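Why do store grapes go soft and drop off the stem in my fridge?

Asked by Figueroa, October 2021
Category: Food storage
Viewed 358 times

I buy red or black grapes every week or so and I can't get them to last. They look fine in the store. After 4 days in the fridge half the bunch is loose in the bottom of the bag, the stems have gone brown and thin, and the grapes themselves feel rubbery. A few near the middle will have a bit of gray fuzz.

What I do now: I take them out of the store bag, rinse the whole bunch under the tap, shake it, and put it in a plastic tub with a lid on the top shelf. The fridge is a Tralus, a few years old, and everything else in it keeps fine. Lettuce lasts more than a week.

I've read that you should never wash them first, and I've also read that you should wash them in vinegar. I've read that you should cut them all off the stem and that you should never do that either. I live by myself so a two pound bag is a lot to get through, and the stores in Zostesby mostly don't sell anything smaller.

Is there a way to get ten days out of a bag, or should I give up and buy less?

Answer 1
Accepted by the asker
By Rodrigo Pastor

Ten days is realistic if the grapes are fresh when you buy them. Your trouble is the washing plus the closed tub. Water sits in the middle of the bunch where the grapes touch each other, the lid keeps it there, and mold gets going. Stop washing them before storage and you'll probably fix the fuzz right away.

The bag they come in is better than your tub. It has holes or slits in it for air. Leave them in that, fold the top over without sealing it, and put it at the back of a lower shelf or in the crisper. If your crisper has a slider for humidity, set it to high. Grapes lose water through the stem first, so a dry spot in front of the fan gives you brown stems quickly and then the grapes start dropping.

Go through the bag when you get home. Take out anything split, leaking, or already loose. Loose ones aren't bad, but they have a small open spot where the stem was and they won't keep as long as the others. Eat those first. I put mine in a bowl at the front of the shelf and they're gone by the next day.

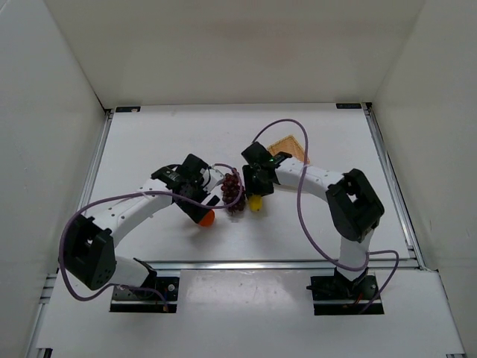

Picking a good bunch matters more than anything you do at home. Look at the stem before you look at the fruit. You want it green or mostly green and bendy, and you want it to hold on when you lift the bunch and give it a light shake. If several grapes fall, put it back. Color is the next thing to check, and it depends on the type. With a dark purple bunch like the one lying on the white table in the photo, you want the color to be even right up to where the grape meets the stem, with no reddish or greenish patch there. Dark grapes hide bruises well, so turn the bunch over and feel a few on the underside. The dusty whitish coating you sometimes get on grapes is natural and it's a good sign. It rubs off with handling, so a bunch that still has plenty of it hasn't been picked over much.

On vinegar: I've tried it. A short soak in one part white vinegar to three parts water, then a rinse, and it does seem to cut down on mold for berries. For grapes I don't think it's worth the trouble, because you have to get them fully dry afterward and that's hard to do with a bunch. If you want to do it, do it right before eating.

On cutting them off the stem: if you snip each one with scissors and leave a tiny bit of stem on, they keep nearly as long as on the bunch. If you pull them off, they don't. Snipping a whole bag takes me 20 minutes so I only do it for packed lunches.

Also keep them away from onions. They pick up the smell.

For what you can't finish, freeze them. Wash, dry on a towel, pull them off the stem, spread on a tray until hard, then into a freezer bag. They're good straight from the freezer and they keep for months. They go mushy if you thaw them, so don't plan on using them in a salad.

Answer 2
By Morley

Paper towel in the bottom of the bag. Change it when it gets damp. Been doing it for years and mine go over a week easy.

Also check what time of year it is. The ones I get in February have been on a boat a long time and never last, whatever I do with them. Late summer ones are a lot better.

Answer 3
By gardenshed_100

Just buy less? You can take some out of the bag at the store, they sell by weight. I've split a bag in half plenty of times and never had a cashier say a word. Check for a sign first though, some places have a set price per bag.

I don't agree about the crisper. Mine is too wet and things rot in there. Middle shelf, in a colander with a cloth over it, works for me.

Comments on Answer 1

Figueroa: Thanks. I moved them to the crisper unwashed in the store bag and I'm on day eight with the current lot. A couple of soft ones, no fuzz. Stems are browning a little but they're holding. Does the type make a difference? These are seedless black.

Rodrigo Pastor: Some. Thick skinned ones keep longer. I find the small thin skinned green ones go first, and the ones with seeds seem to outlast the seedless, but I haven't kept track carefully. If you see the same kind at the same store and it did well for you, stick with it.

Figueroa: Will do. I'll try freezing the rest of this bag.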